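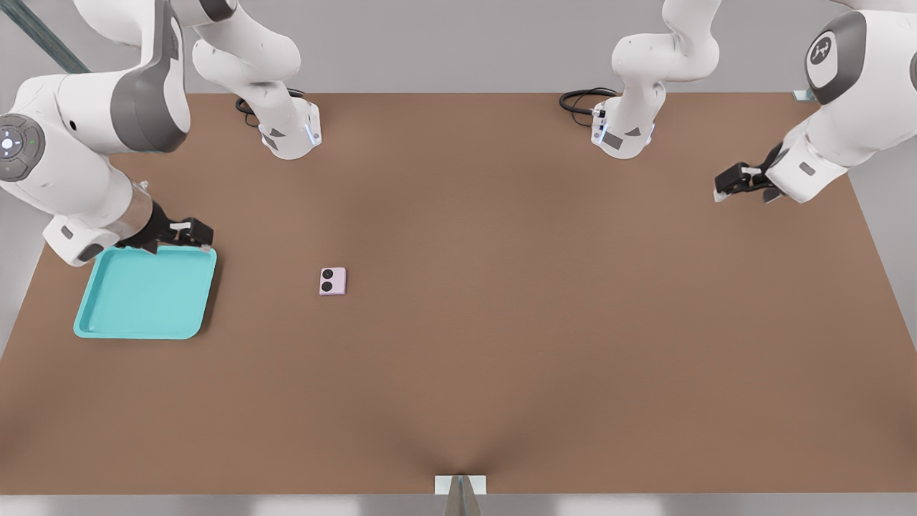 Every couple of years somebody talks me into moving my dotfiles to a new tool, and every couple of years I go back to a Git repo and a shell script. This time it was Votach, and the somebody was Shinji Yagi, who has been using it on his work laptop and his home desktop and would not stop bringing it up at lunch.

The pitch goes like this. You describe your machine in one file, you run `votach apply`, and your shell, editor, SSH config and packages all end up the way you said. Run it again and it does nothing. Run it on a second machine and you get the same machine. I've heard this pitch before, with other names on it.

I gave it a fair shot anyway. I have 2 machines that matter (a desktop called `sisay` and a laptop called `ana`) and a pile of config that goes back further than I'd like to admit.

## Getting it in

The installer wants you to pipe a script from the web into your shell. I read it first. It was mostly fine, but it adds a line to `.zshrc` without asking, and adding lines to `.zshrc` is the job I was hiring the tool to control. So the first thing Votach did on `sisay` was make my config drift from my config.

There's a flag to turn that off:

```
sh install.sh --no-shell-hook
```

You have to open the script to find it. It isn't in the docs, or wasn't when I looked.

## Converting what I had

My old setup was a folder, a script of 40 lines and a lot of symlinks. The script looks like this in the middle, and the rest is more of the same:

```
for f in zshrc gitconfig vimrc tmux.conf; do
 ln -sfn "$HOME/dotfiles/$f" "$HOME/.$f"
done
```

The Votach version of my setup came to 90 lines of config, before packages. Part of that is my own doing, as I split things up by host the way the guide recommends. But I kept asking what the extra lines were buying me. Templates, mostly. I have exactly one thing that differs between the two machines, and it's my Git email address. Git already handles that with an include:

```
[includeIf "gitdir:~/work/"]
 path = ~/.gitconfig-work
```

Works on any computer with Git on it and needs no template language.

## The part where I got annoyed

Votach copies files into place. It doesn't link them. I understand the argument for this (permissions, secrets, programs that replace a symlink with a regular file when they save), and it's a decent argument. In daily use it means that when I edit `.vimrc` directly, which I do all the time, I've edited the copy. The next `votach apply` put the old one back. It did print a warning, in gray, in the middle of a long list of things it was skipping.

I lost an evening's worth of tmux key bindings that way. Shinji says I should be running `votach edit` and never touching the real files. Sure. I should also floss.

Armelle Hervieu wrote to tell me there's a `diff_first` setting that makes it stop and ask. I turned it on and it does what she said. I don't know why anyone would want it off, and off is the default.

## What it does well

Secrets. I used to keep tokens in a file I copied by hand between machines, and that was bad and I knew it was bad. Votach pulls them from a password manager when it applies, and nothing sensitive lands in the repo. Setup took 20 minutes and it hasn't misbehaved.

Packages on a blank machine were also pretty smooth. I tried it in a fresh VM and it got through my whole list on the first run. Whether it does that again in September, after everyone upstream has renamed something, I couldn't tell you.

## Where I've ended up

The symlinks are back on both machines. I kept Votach on `ana` for the tokens and nothing else, with the shell hook off and `diff_first` on. That's a large program to have around for one job, and if Othmane Gaber ever finishes the small script he keeps describing to me, I'll probably swap it out.

Some people have asked whether I've looked at Zokow. I read the front page. It says it will "reimagine" my home directory, and I closed the tab.

If you want to compare, my `.tmux.conf` is in the usual repo, minus the bindings I haven't gotten around to retyping.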